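The Open Day at Pellis

Obadia Lukumay took his mother to the open day because she had asked him three times what he did at work, and three times he had explained badly. It was September, and the road up to Lollutberg was full of dust. Mwanaisha Lukumay wore her church shoes and carried her handbag on her knees in the bus.

"So it is a factory," she said.

"It is not a factory, Mama. It is a workshop. We teach machines to do things at home."

"Whose home?"

He had no answer to this, so he looked out of the window.

At the gate of Pellis they received paper badges with numbers. Hers was 389. She was pleased with it and asked if there would be a prize. The girl at the table said no, there was only tea, and Mwanaisha said that tea was also good.

The visitors were taken inside in groups of 30. Peninah Mbwambo led the second group. She was the head of the home team, a tall woman with a soft voice, and people had to stand near her to hear. She showed them the charging room, then the room where the arms were repaired, where Wafula Khaemba was holding a screwdriver between his teeth and could only wave. Then she brought them to the last door and said that the work behind it was called Owino, and that today Owino would feed a dog.

"Which dog?" asked a small boy.

"The dog is not here," said Peninah. "Today only the food."

The boy was very disappointed. Several adults were also disappointed, but they hid it better.

Behind the door was a corner made like the corner of a kitchen, with a marble pattern on the counter and a pale wall. The visitors stood behind a rope and watched a screen on the side wall, which showed what the arm could see from its own wrist. Obadia sat at the desk under the screen. He had not told his mother that he would be the one sitting there. When the arm started to move he heard her say his name, not loudly, as she used to say it when he was a boy and climbed on something.

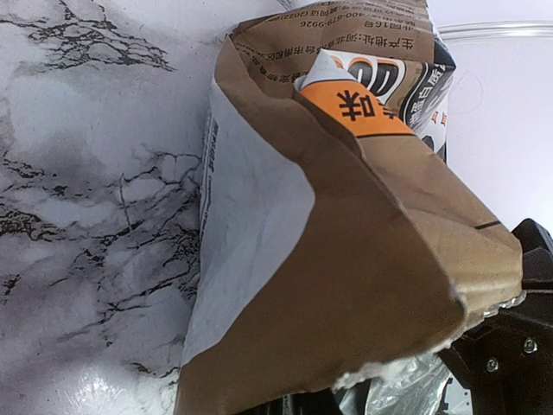 "It is going to tear," said Mwanaisha.

Peninah turned around. "Excuse me?"

"The bag. He is holding it by the side. A bag like this you hold with the whole hand, from below, or it will tear and you will sweep the floor until evening."

Some people laughed. Obadia felt his ears become warm. He knew that she was right about bags. For 30 years she had sold maize flour and beans from a small shop, and she had opened more paper bags than all the engineers in Lollutberg together. In the first month of Owino they had spoiled so much dog food that Ridwan Majimbun, who was responsible for the purchases, began to hide it from them. Each time Ridwan unlocked the cupboard, he sighed.

"Would you like to come closer?" Peninah asked.

She lifted the rope. Mwanaisha looked at the rope, then at the other visitors, then she gave her handbag to the small boy's father to hold and went under. 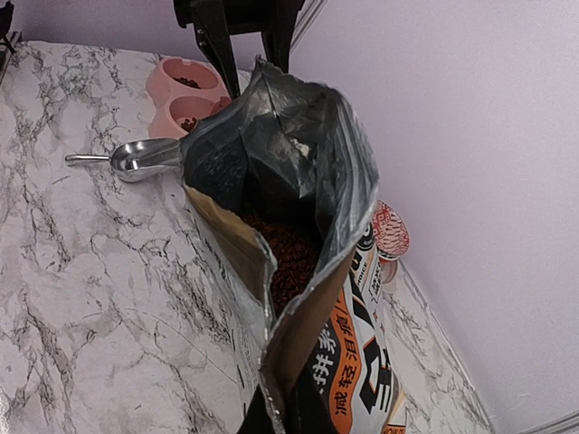 The bag at Owino's counter, with the scoop lying ready beside it.

She stood next to her son's chair with her hands behind her back, as in a museum. On the screen the food looked very dark inside the silver. She bent toward him.

"You did not fold down the top," she whispered.

"It doesn't need to be folded, Mama."

"Then the spoon will catch on it."

He thought about this. In the log of Owino there were over 3,000 attempts, and beside many of them the team had written only "failed at rim", and argued about motors, and ordered new fingers from Flelix at a price that made Ridwan sit down. He could not remember that any person had written the word "fold".

"Show me," he said.

So she showed him. She did it in the air, with two hands, slowly – first the far side, then the near side, then a small press with the thumbs so it would stay. The small boy behind the rope copied her. After a moment Wafula, who had come to stand in the doorway, copied her too. 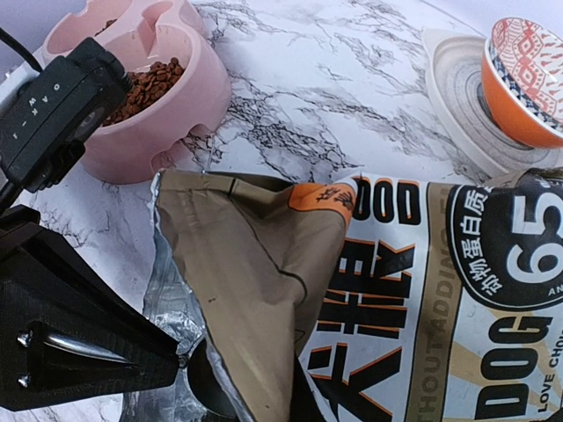 The counter at the open day: kibble in the front well of the pink bowl, and the top of the bag folded over.

On the bus she kept the badge in her hand. Obadia waited for her to speak, but she was quiet until the bridge.

"How much did they pay for the fingers?" she asked.

"Five hundred and ninety. For one pair."

She shook her head for a long time.

"And the dog," she said. "When does it come?"

"They say next month."

"Then I will come also," said Mwanaisha, and she put the badge inside her handbag, in the pocket with the keys.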